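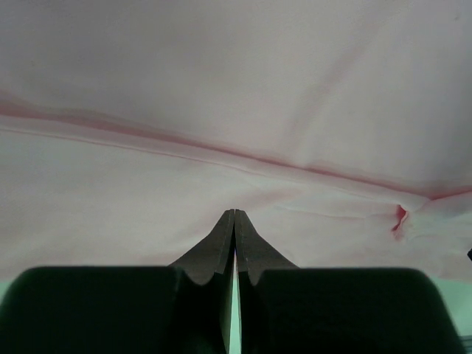
Pink cloth, close up, with the long seam or fold running across it.

December, morning, Stavaden bench. Kettle on, notes first for once, so I don't end up writing this from memory at home again.

Folding day, and I'm back on the light pink cloth from the Hiritham bundle. I've grown rather fond of it. It's soft, it wrinkles if you so much as look at it, and it shows every crease, so I can see where a fold has wandered. The white table helps too – the pale grey one at Pondport was a misery for this colour.

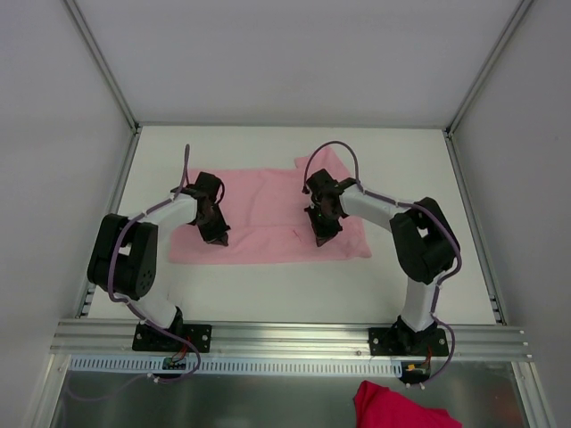
My usual habit is to spread it loosely in the middle, get the corners out, then smooth from the centre toward the edges. I gave myself 20 minutes for 3 goes and went well over, mostly fussing with corners. The little red mark makes a handy reference point, so please don't anyone try to wash it out.

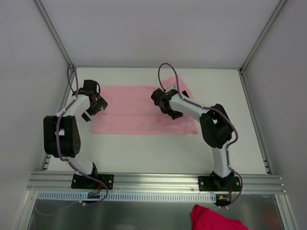
Edges before creases, is what I keep telling myself. If the front band sits a bit to the left of the back part, lift and lay it again, as tugging only makes more wrinkles. Still to do: write up 2 of the folds properly for the Tsang binder, and find the good iron.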